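The Shared Kitchen Returns to Jutby

When the housing cooperative at Jutby opened its first common kitchen, the plan was modest. Residents of the north block would be able to cook together on Sunday evenings and store large pots that did not fit in their own apartments. The building now serves 90 households, and the kitchen is booked on most nights of the month.

Shared kitchens were once a regular feature of workers' housing in northern Europe. They fell out of favor as private apartments grew larger and stoves became cheaper. Friederike Ehlers, a housing historian who has studied the cooperative's records, places the low point in the years when the original dining hall was rented out as a furniture store. The minutes from that period mention the kitchen only twice, both times in connection with a leaking pipe.

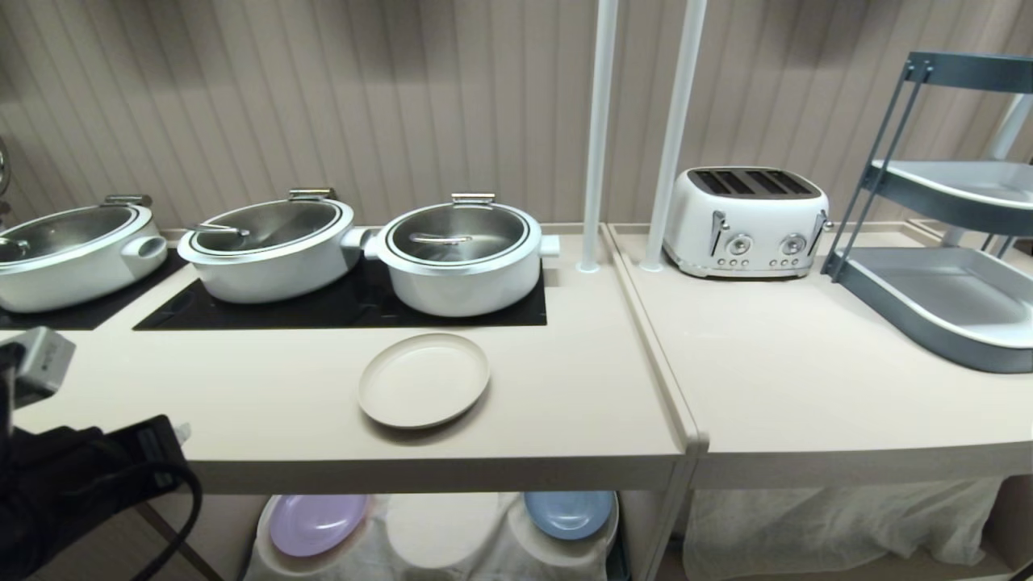
Costs and Charges

The cooperative charges each household a small monthly fee, whether or not its members cook. This rule was the most disputed part of the plan. Joni Tuominen, who chaired the board at the time, argued that a fee paid only by users would rise each time someone dropped out. The members accepted his view after two meetings, and the fee has not changed.

Groceries are handled separately. Dry goods are ordered in bulk from Räsänen, a wholesaler in the next town, and divided by weight. Fresh vegetables are bought by whoever is cooking, and receipts go into a box by the door. Tatiana Říha, who keeps the accounts, reports that the box balanced to within a few coins last October.

Who Cooks, and for Whom

Each dinner has one lead cook and two helpers. Meals are simple: barley soup, baked fish, potatoes with dill, cabbage in several forms. Older residents tend to sign up early in the week, while families with children prefer the weekend.
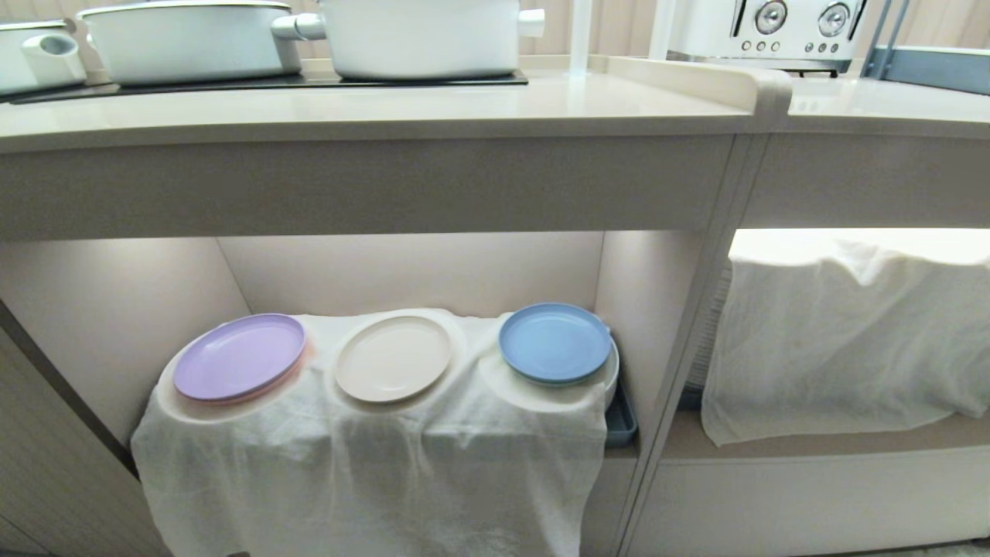

Attendance is uneven. A dinner in midwinter may draw half the building, and one in early summer may draw six people. The cooperative has declined to set a minimum number — a decision that leaves the lead cook to judge how much to prepare. Leftovers are offered the next morning at no charge.

Other associations have begun to ask for the Jutby rules, and a printed copy is available from the cooperative office on request.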